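Olga Ibarra
Control cabinet at the Carkville shop, a thread. I've been asked a few times what the lights on the front of these things mean, so I'm going through how I read one, plus what we did to ours in April. 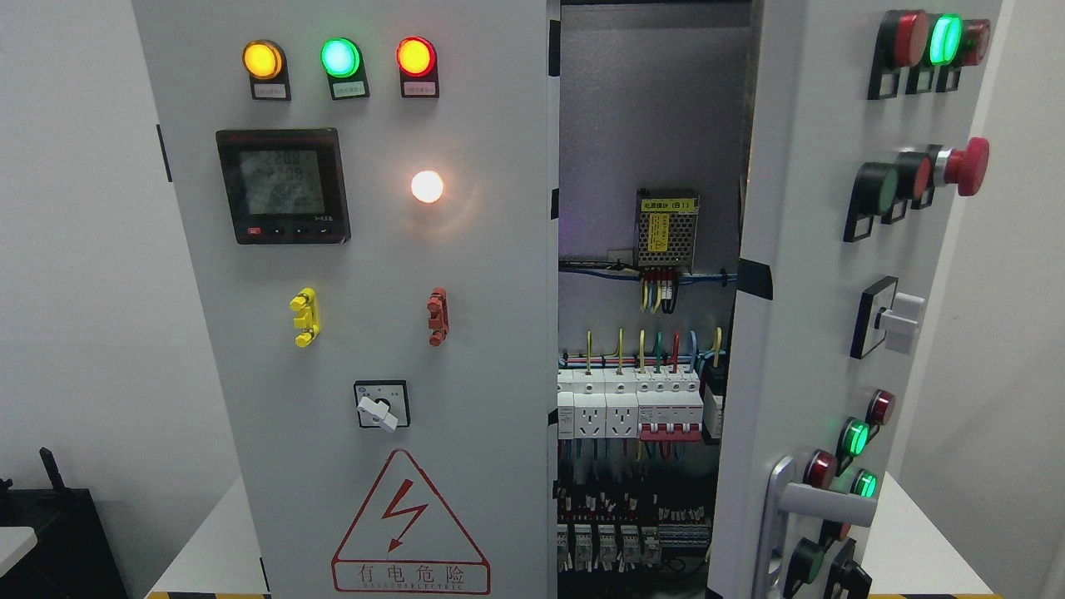 Control cabinet, left panel closed, right door partly open.

Some background first. I do maintenance at Prieto. We cut and finish parts for shelving, and most of the machines in the back half of the building are fed from wall cabinets like this one. I'm an electrician, 30 years in.

Start with the lamps along the top. Amber, green, red, and all three are lit. New people see that and think traffic signal, so they want to know how it can be stop and go at the same time.

On this kind of panel they are often phase lamps. Three-phase power comes in, you get one lamp per phase, and if all three glow you have voltage on all three. Yellow, green and red are the usual set on Chinese-built equipment.

I say often. On another cabinet the same colors in the same row can mean fault, run and stop. The label plates under the lamps are what decides it. Mine are in Chinese, in very small print, and I keep a translated sheet in a plastic sleeve at my bench.

If you take over a cabinet and can't read the plates, get them translated before you touch anything. Tonantzin Bañuelos in our office found a translator for the full manual and it was 421 dollars. I thought that was fair for what we got.

Next, the meter. It's the square one with the greenish screen. The top line is reading about 220.8. Under that are more rows of digits.

What those rows tell you depends on how the meter is set up. Ours steps through voltage, current and power with the buttons on the bottom edge. We lost a morning once over a screen that someone had left on a different page. The number looked low for a voltage and it was a current.

So: check which page you are on, then read the number. Write both in the log.

Casimiro Segura asked why I bother writing down a voltage that hardly changes. The day it does change, I want to know what it was before. We had a slow sag two summers ago and the log was what got the utility to come out.

The round white lamp to the right of the meter is lit too. It looks orange at the edges to me, more of a warm white. Ours is tied to the control supply.

Lower down there's a rotary switch, black square plate with a white lever knob. It's at an angle. Do not turn one of these to see what it does. I have seen that done by a person with a college degree.

Yellow fitting on one side of the panel, red fitting on the other. I get the most questions about those two and I'm going to leave them for another thread, they need their own drawing.

Then the warning sign. Red triangle, lightning bolt, and under it 有电危险, with DANGER ELECTRIC in smaller letters below. Wording is a little different from the signs we buy here. The meaning is the same.

We added our own sign on the wall at the end of that bay, in English and Spanish. If half your crew reads Spanish first, put up a Spanish sign. It cost less than lunch.

Now the inside. With the right door open some you can see a power supply near the top, metal case, yellow label that says 电源模块 (B1). 电源模块 is power module. B1 is the tag, and the same tag should be on your drawing.

A supply like that normally takes the incoming AC and gives you low-voltage DC for the controls. If the controls go dead and the big stuff still has power, it's one of the first places I test.

The wires coming off its terminals are red, blue, yellow and black. Don't trust color by itself. Color codes differ by country and by who built the cabinet, and also by what wire was on the shelf that week. Go by the wire numbers and the drawing, then meter it.

And lamps are not a test. A dark lamp can be a dead circuit or a dead lamp. I've replaced plenty of lamps on circuits that were very much alive. Lock it out, tag it, and prove it dead with a tester you have just checked on a known source.

What we did in April. Eusebio Esteban and I went through every terminal in the cabinet with a torque screwdriver, power off and locked out. We found 2 loose ones, both on the control side. Neither one had discolored yet.

We also vacuumed it. Vacuum, never compressed air. Air just drives the dust into the contactors — and in a shop that grinds metal, that dust conducts.

Then a new door gasket. The old one had gone flat along the bottom. I ordered from Fisent and it took longer than I wanted, but it fit.

Last job was the drawings. The set we inherited didn't match the cabinet. A previous owner had moved some wires and never marked it. Emiliano Miranda redrew the control sheet and it now matches what's in there, every wire number. There is a copy at my bench and one in the office.

If you do one thing from this thread, do that one. A wrong drawing is worse than none because you believe it.

Hour meter on the machine it feeds was at 2693 when we finished. I wrote that in the log as the starting point for the next round of checks.

A few replies to questions that came in while I was typing.

To the one asking if we kept the original labels: yes. We put English ones next to them. The manual and the spare parts list both use the Chinese names, so pulling the old ones off would just make ordering harder.

To the one asking about torque values: they are in the manual for each terminal block. I'm not going to post mine, your blocks are probably different from ours.

To the one asking if a handy person could do this at a small shop: the reading and the log, yes, with the doors shut. Anything past the door goes to a qualified electrician. Some of them will let you stand back and watch.

Somebody wants to see the Iseo cabinet next. It's the older one by the loading door and it has analog meters. I'll do that one after we get the fan replaced.

Parts for the fan are ordered. More when they get here.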